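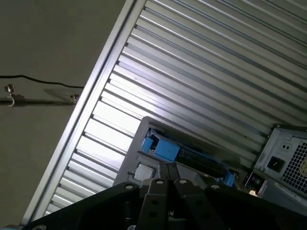 Chapter 7
Automation and the Work of Repair

In this chapter you will study:
how tasks are divided between people and machines in a workshop;
why job descriptions change when a robot is brought in;
how skill, pay and safety are affected by the change.

7.1 The Sedbridge workshop

When a firm replaces its office computers, the old machines still have value. Hard drives must be taken out so that the data on them can be wiped or destroyed. Power supplies can be tested and sold again. Metal cases go for scrap. Until recently all of this was done by hand, by workers standing at a bench with a screwdriver and a set of trays.

Macaraeg is a recycling firm with a workshop at Sedbridge. In June it brought in a robot cell, known on site as Divisow, to remove drives from desktop computers. In its first full month the cell handled 1,987 machines. Of these, 869 had to be passed back to a person before the drive could be removed. The reasons varied. Some cases were bent, some screws had been damaged by earlier repairs, and some models held the drive in a way the cell had not been set up to deal with.

These figures are worth a second look. A manager might read them as a sign that the robot was not ready. The bench workers read them differently. The easy computers had gone to the robot, and the awkward ones had come to them. A shift that had once been a mixture of simple and difficult jobs was now made up almost wholly of difficult ones, while the hourly target had stayed the same.

Shona Pryor, the shift supervisor, raised the matter at a site meeting. The minutes, dated 11/20/19, record her view that "a target written for all the work cannot be used for the hardest part of it". The target was withdrawn and a new one was agreed after a trial period.

7.2 Tasks and jobs

It is useful at this point to separate two terms. A task is a single piece of work, such as releasing a drive from its bracket. A job is the whole set of tasks for which one person is responsible. Machines usually take over tasks. What is left of the job must then be put together again, and this is a decision made by people.

At Sedbridge, two bench workers were trained to run the cell. Dong-hyun Byun, one of the pair, now spends part of each shift clearing stoppages and recording their causes. He had 108 hours of training, given by the supplier, Somenum. His pay grade was reviewed only when the training had ended, a delay to which we return in Section 7.4.

Key terms: task; job; exception; hand-back; work rate.

Before reading on, consider a workplace known to you. List the tasks that make up one job there, and mark those which depend on judgement built up over time.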